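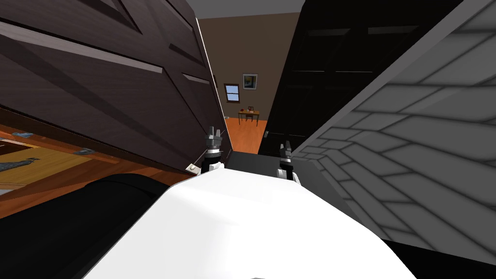 Ticket 3283: Forel router drops the bedroom end of the house every evening

Jun 5, 2022
By Uthai Sukprasert

Status: open again. It was closed in April by Curatia support as "resolved by customer", which was news to the customer.

Symptom. From dinner until whenever I give up, anything past the hallway loses its connection for a minute or two, gets it back, and loses it again. The wifi icon stays at full bars the whole time, beaming at me. Mornings are fine. Anything plugged in by cable is fine at all hours, so please don't ask me to check the line. I've checked the line. Your colleague has checked the line. The line is in better health than I am.

Already tried, before you send me the list:

Restarted the modem. Restarted the router. Restarted both in the order given in the help article, then in the other order given in the other help article.

Factory reset, which wiped the settings I'd saved from the last factory reset.

Swapped the power supply for the spare one Forel posted out. No change, but I now own a spare power supply.

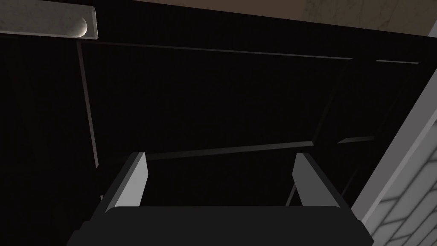

Split the two bands into separate network names, as suggested. The 5 GHz one barely makes it to the bedrooms, which I can live with. The 2.4 GHz one gets there easily and then falls over at dinner time, same as before. That at least told me the dropout is on one band only. I wrote this in the ticket last time and was thanked for my patience.

Changed the channel by hand from auto to 1, then 6, then 11. Channel 11 held for an entire evening and I got my hopes up. The next night the router had put itself back on auto. The log has a line for it: "config sync, source: Tijani". I don't have a Tijani. As far as I can work out it's the remote management service Curatia uses, and it overwrites whatever I set.

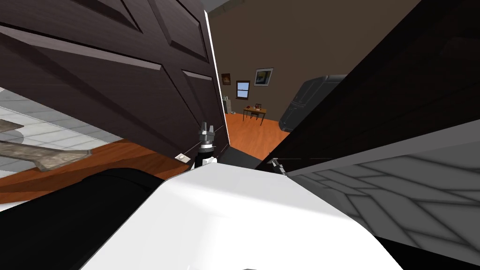 Distance was the next theory, offered by the phone bloke, along with a mesh kit at a price I won't repeat. So I did a walk test with a laptop, pinging the router 100 times from each spot. In the hall, no losses. Where the tiles stop and the timber floor starts, still none. I did that one with the big dark panelled door open and again with it shut, having been told that solid doors "eat signal". If it eats anything it's a light eater, as the ping times hardly moved. At the far wall of the bedroom it was still clean, at three in the afternoon. At seven I stood in the same spot and lost around half.

So the time matters and the distance doesn't, or not much. Next I went through the router log for one bad evening. It runs to 464 lines and most of them are the same complaint: "radio0 restart, reason: DFS". I looked that up. DFS is radar avoidance and applies to parts of the 5 GHz band, so what it's doing to a 2.4 GHz radio is a question I'd like to put to someone at Forel who hasn't got a script.
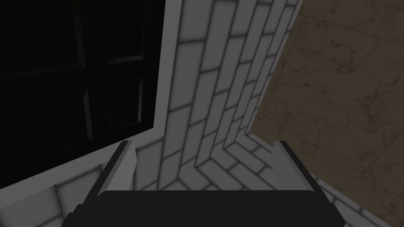

The firmware is a build called Cudau, pushed out by Curatia in April. The trouble started that same week. I asked for the previous build and was told going back isn't supported, then told by a different person that it is, but only in a shop. The shop said to ring.

What I'm asking for:

1. Turn off the Tijani sync for my account, so a channel stays where I put it.
2. The old firmware, or a straight answer about when Cudau gets fixed.
3. Leave this ticket open until I say otherwise.

Full log attached. Ring after five if you want to catch it in the act.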